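Home | Visits | Workshops | Contact

I went to the Fellerholm open day in April hoping to learn whether a machine could tidy my grandchildren's playroom yet, and I stayed far longer than I meant to!
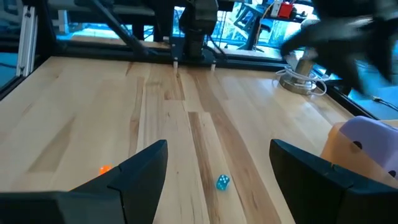 Mwende Mwakalinga showed us in - a patient soul - and let us ask anything. 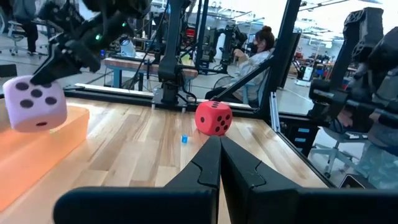

Could one clear a kitchen table today? Slowly, perhaps, with a person guiding it.

Small things were my great worry.

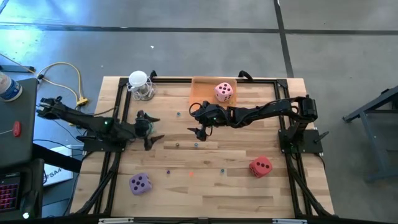
Playrooms are messy places, and mine is worse than most. Marbles lying among foam dice looked awfully like my rug, so I felt quite at home.

Last updated: April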